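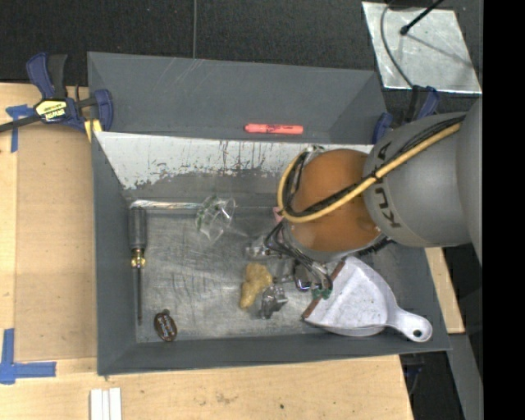

Figure 2. Bin-picking station used in the student project, with the KUKA arm lowered into the front bin. Bar clamps grip the pair of bins at their corners.

4.2 What the student trials can and cannot show

The final project of the course asked each team to move household and workshop objects between two adjacent grey bins (Figure 2). The object pool mixed easy shapes with awkward ones: a screwdriver, a marker, a dustpan, a clear plastic container and several small or soft items. Teams were free to write their own grasp planner or to tune the baseline supplied with the course, which we call Lolladero. Over 18 sessions the teams logged 665 grasp attempts.

We are wary of reading much into that total. The attempts were not spread evenly. Two teams produced more than half of them, and both had chosen to retry the same object until it moved or the session ended. A planner that fails on a thin shaft lying close to a wall and then tries again from the same angle adds many rows to the log and very little knowledge. Counting objects cleared per session would have been fairer, but the marking scheme rewarded attempts, and the students quite sensibly did what they were marked on.

The layout of the objects is a second worry. Teams tipped the contents in by hand, and no record was kept of how long each team spent arranging them afterwards. Ko, who supervised the March sessions, noted that large flat things such as the dustpan tended to end up at one side, out of the way of the first few grasps. If that is so, the early success rates in several reports say more about the person filling the bin than about the software.

The bins themselves may also matter. The rear inner wall of the front bin has lost much of its grey coating, leaving a bright patch with a ragged lower boundary, and the floor is covered with fine scratches. Three reports blame poor depth readings on this wall. None of them tested the claim, which would have needed only a sheet of matt card and one spare session. We repeat it as a guess.

Nine teams stated that their planner "generalised" to new objects. In most cases the new objects were a second screwdriver or a marker of another colour. We would prefer that future groups hold back a closed box of items, opened by the supervisor on the day, and that they report failures by object.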